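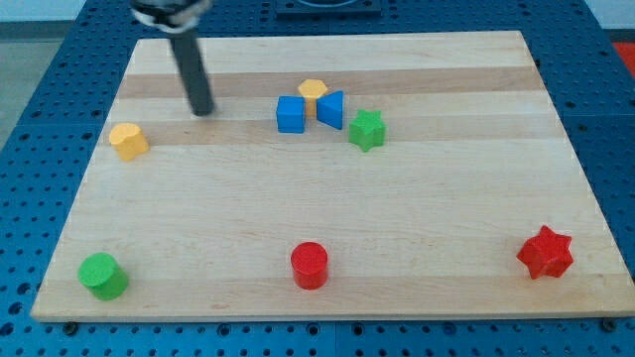

A pushing task on the wooden board, with the arm's rod over the far side and the colored blocks spread out.

Setting Up a Tabletop Pushing Task: Good Habits for New Operators
By Ngân Vi, June 2022

Welcome! If you've been given a bench at Uvside and told to go collect some pushing runs, this page is for you. I wrote the first version for two new people in December and it has been growing ever since, so get yourself a drink and read it through once before you switch anything on. You'll need the bench sheet for your station (ours are called Arthur and Hatton, and they do not share settings, please don't copy one to the other).

Before you power up

Walk all the way around the table. Look for cables on the floor, cups, tools left from yesterday, and anything sitting inside the taped line. Press the emergency stop, try to enable the arm, and make sure it refuses. Release the stop and reset. Do this at the start of every shift, even if the person before you swears they just did it.

Then check the rod. It should be tight in its holder and straight, and the tip should be smooth when you run a finger over it. A rough tip drags on the wood and will spoil a whole afternoon of runs before you notice.

Setting the working height

Bring the arm over the board in slow mode and lower it until the tip is 5 mm above the wood. Check that gap at all four corners and again in the middle. If one corner is off, fix the board and leave the arm alone! Nine times out of ten a foot has come loose underneath, or there's grit under it. Write the height on the bench sheet.

The speed cap is 20 mm per second while you're checking heights. For normal runs Orkau, our control program, lets you go faster, but I'd stay at the low cap for your first day or two. You will learn more by watching.

Placing the blocks

We use eight blocks, two each of blue, yellow, green and red, and they should all be on the board before a run starts. Beyond that, variety is what we're after. Let a few of them bunch up, as the two blue blocks and the yellow hexagon do in the photo, with the green star right beside them. Spread others wide, like the red star and the two cylinders along the near part. A cluster gives the operator something hard to do (try getting just one piece out of it with a single rod) and the loose ones give a clear path for comparison.

Hands go in only when the arm is paused and the light on the pendant is amber. If a block tips over mid-run, leave it there and carry on. If one falls off, stop, mark the run as incomplete, and start a new one.

During a run

Stay within reach of the stop button the whole time – that means no phone and no turning around to chat. Stop the run if:

the rod presses down on top of a block
a block gets wedged against anything fixed
anybody steps over the tape
you hear a sound you don't recognize

You don't need permission to stop, and you won't be asked to justify it afterward. I've stopped runs over a squeaky chair.

Run length and logging

A run ends at 600 seconds whether or not the goal was reached. Write the goal in plain words, such as "push the yellow heart to the green star," and use the same name for each shape every time. We once had 477 runs where the hexagon was called three different things, and sorting that out took me most of a week.

Shutting down

Raise the arm, park it, disable it, and then press the stop. Wipe the board with a dry cloth, put the blocks back in the tray, and sign the sheet. If you changed the height or the speed cap, say so in the notes column – the next person will be very grateful.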